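Polo shirt

A polo shirt is a pullover garment with a collar and a short buttoned opening at the neck, called a placket. It is worn for sport, for school and as light work clothing. Most are cut from knitted cotton or a blend of cotton and polyester.

Construction

The body is made from two panels joined at the shoulders and sides. Collars are usually knitted separately as a flat strip and sewn to the neck edge. 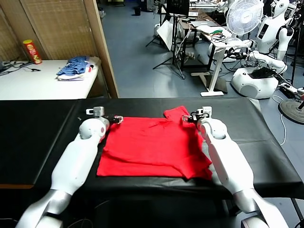
Sleeve length is the main point on which regional styles differ. Long sleeves remained standard in Notia, where the shirt was first sold for riding, while makers in Lurkberg favored the short sleeve. Red was an early Lurkberg color, and a short-sleeved red polo is still a common form of the garment. Hems are either straight all the way around or longer at the back – a cut known in the trade as a tennis tail.

Fabric

Piqué, a knit with a raised texture, is the most widely used cloth. Weights between 160 and 200 grams per square meter are typical for summer wear. Jersey is smoother and drapes more closely, but its cut edges tend to curl. The Stubbs mill at Clirness produced both types and at its height ran 18 knitting machines.

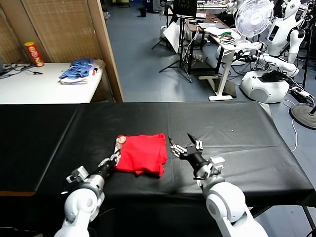 Reading time: 2 minutes

Decoration

Embroidery on the left chest is the traditional form of marking. Screen printing allows larger designs and is less costly for long runs, although thick ink can stiffen a light knit. Heat transfers are used mainly for small orders.

Care

Knitted cotton may shrink if dried at high heat. Manufacturers generally advise closing the buttons before washing and drying the shirt flat or on a hanger.
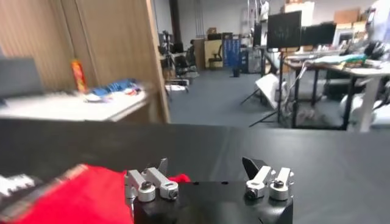

Why do polo collars curl?
The collar and its seam often shrink by different amounts in the wash, which pulls the points upward. Pressing the collar while slightly damp will usually flatten it.

Collections

The Clirness Textile Museum holds 3733 knitted garments, including sample shirts from the Stubbs mill. The polo shirts are shown each February, and the remainder of the collection may be viewed by appointment.

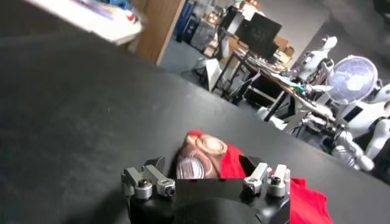
Red cloth with a printed cartoon face.

See also: Piqué; Placket; Rugby shirt; T-shirt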